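Speaker notes: hand-held grippers, what the kit does and what it costs you in time
Thursday session, room 2, slot after lunch

Opening

Thank Ludger for the introduction. Say where I'm coming from: I'm Tegwen Probert, I run collection at Rumside, and I've had the Hestia pair on loan from Peno. We paid the deposit and the postage. Peno haven't seen these notes.

Ask for hands up: who has collected with hand-held grippers before? If most hands go up, skip the next paragraph.

The operator holds one gripper in each hand and does an ordinary job with them. The camera on the gripper records what the fingers are doing. You get demonstrations without moving an arm into somebody's home.

What we tried it on

Household tidying. Mostly putting small things into gift boxes, on a dining table with the usual clutter left on it. Jintana Boonyarit did most of the sessions and Ashok Maurya did the checking. The target was 333 good episodes. An episode is one item, picked and placed.

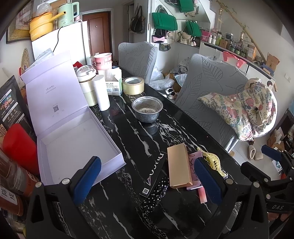 Setting up took us 40 minutes the first time, most of it on pairing left and right. The manual has the steps in the wrong order: do page six before page four. I've told Peno and they say the next printing will be corrected.

Weight. Fine for a short session. Jintana's limit was 100 episodes before she wanted a proper break, and her left hand went first. If you have smaller hands, try one before you buy.

Polished table tops. Check your tracking before you record a whole afternoon on one. We lost a batch in July this way and had to repeat it. A cloth at one end of the table was enough for us, but your room will be different.

(Pause for questions on set-up. Not price yet.)

Grip

Pads first. Boxes with flat sides gave us very little trouble. Small wrapped things are harder. The wrapper moves before the sweet inside does, and new operators squeeze more to make up for it. Tell them to close slowly and wait a moment before lifting. 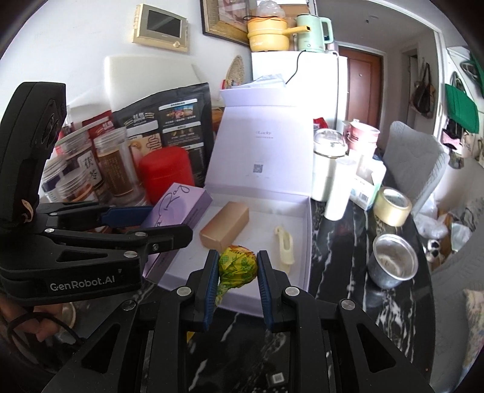

Ashok threw out more episodes for rushed closing than for drops. A drop you can label and keep if your project wants failures. A rushed close looks fine at normal speed and causes trouble later, so he checks those at half speed.

Two-handed work. Holding a lid with one gripper and placing with the other took a day to learn. After that it was no slower than single-handed work. Keep the elbows in.

Comparison with the Sugawara set

Only compare what we tested ourselves. The Sugawara is lighter and the trigger is smoother. Its pads wore out sooner on cardboard, and changing them needs a tool. On the Hestia they pull off by hand. Rosalie Kaufmann ran the Sugawara sessions and is in the third row, so send detailed questions to her.

Price and support

2000 for the pair, before tax. Spare pads are extra and you will need them. Support answered by email the same day, twice, and once not at all.

Would I buy it? Yes for home and kitchen tasks. For heavy objects, no.

Leave the spare gripper on the front desk for people to try. Get it back before the coffee break.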